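In Praise of the Bilingual Reading

I went to my first bilingual reading by accident, hoping mostly for the cheese, and I have been going to them ever since. The author reads a page in her own language, somebody else reads it in English, and then the two of them talk it over while the rest of us shift in our folding chairs. I think every college and every small town library ought to put one on, and I'd like to make my case (bear with me, I do go on a bit).

People tell me they'd be bored by the half they can't follow. Well, I have no Portuguese at all, and last October I sat through 17 minutes of it at the Erow Library and was sorry when it stopped. You hear where the writer slows down. You hear which lines she is proud of! Then the English comes along and you find yourself listening for those same spots, and sometimes they have moved.

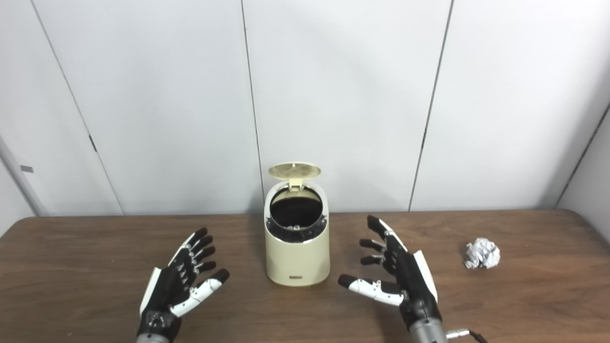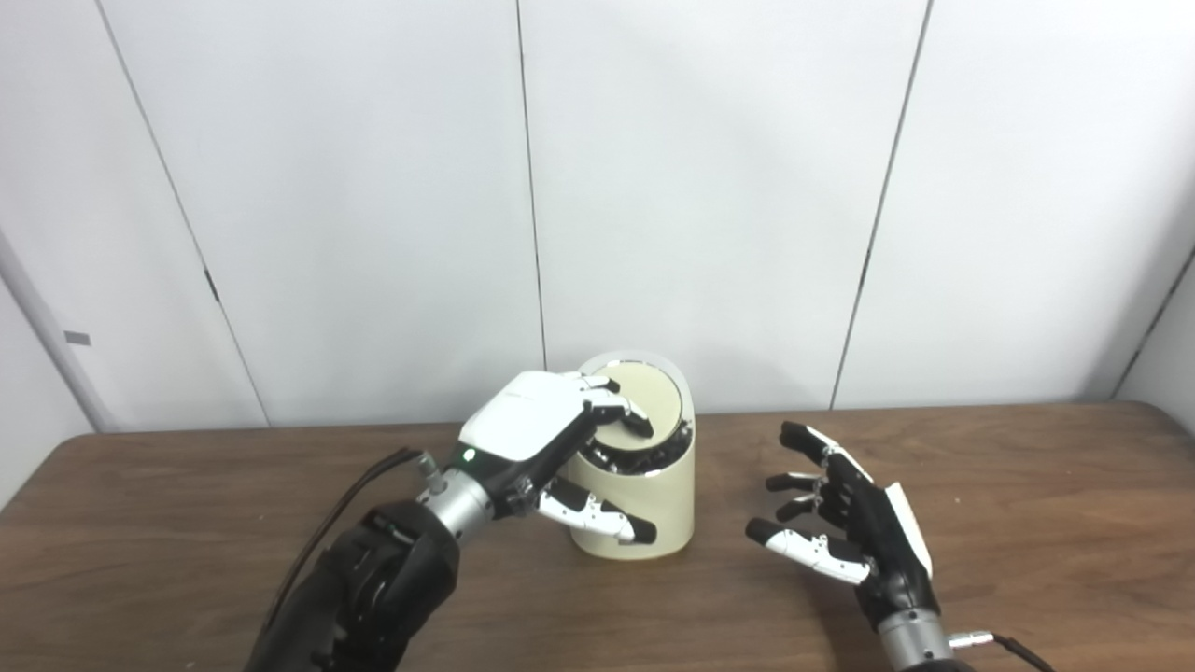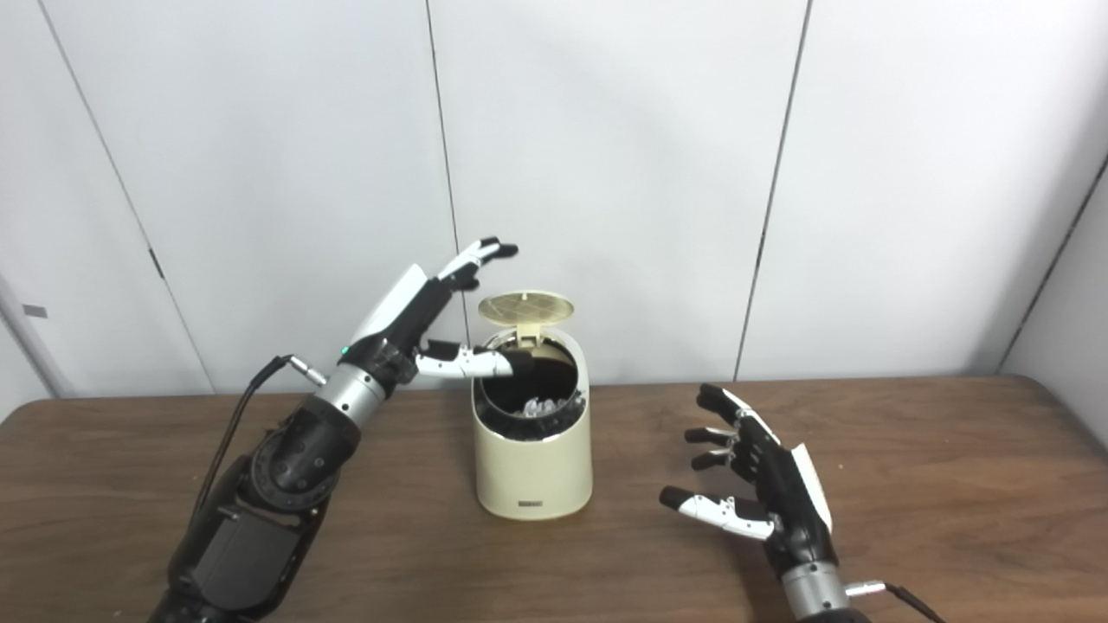 White paneled wall and wooden tabletop, in all three.

The money argument comes up too, and I don't want to wave it away. The Mridha Reading Series spent $1,320 on its last guest, travel and translator included, and 27 people came. A friend of mine thought that was a poor showing. I thought it was a lovely one, and 21 of them stayed for the questions, which ran on well past nine in the evening.

What I would change is the translator's chair. It is nearly always off to the side, as though the poor soul had come to fix the microphone. At the Jorell Bookshop they seat both readers at the same table and put both names on the poster, in the same size type, and the talk afterward is better for it. People ask about single words. They argue about commas, and I have been known to join in.

So if your town has a reading coming up in a language you don't speak, please go, and bring a neighbor who thinks it isn't for them.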